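Filed under: Facilities Requests > Furniture and Fixtures > Resolved

Ticket 383 — wire rack on white desk, upper shelf board rocks
Opened by: Saodah Ginting
Assigned to: Hernán Quintero
Date: 24 November 2024

Reported: the upper wooden board in the black mesh rack tips when anything is set near its front edge. Fruit rolls off. Bottom board is fine. Desk is the white one against the wall.

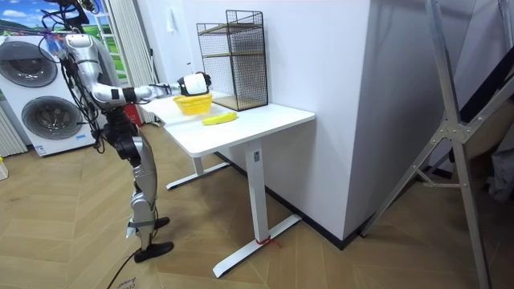 Rack at back of desk, yellow basket and banana in front.

HQ: Checked desk first. Raised and lowered it through full travel, no wobble, top is level both ways. Problem is in the rack. Two of the clips under the upper board are the short type from the Kurnen kit. They let the board drop 3 mm at the front left corner.

HQ: Tried felt pads under the board. Better, but it still rocks with the basket on it. Pads removed. 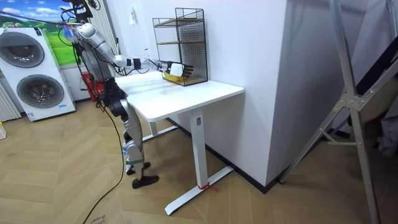
HQ: Swapped all clips for the long Unell type — same wire gauge, they snap on without tools. Loaded the board with a 1,000 g weight at each corner in turn. No movement. Left the weight on the front left corner overnight, same result.

SG: Can the rack stay against the wall? We had it further forward in June and it got knocked.

HQ: Yes. Clips can be reached from the front. Spare clips are in the Siregar drawer, bag of 100. Please don't mix the two types.

SG: Confirmed, board is steady. OK to close.

Status: Closed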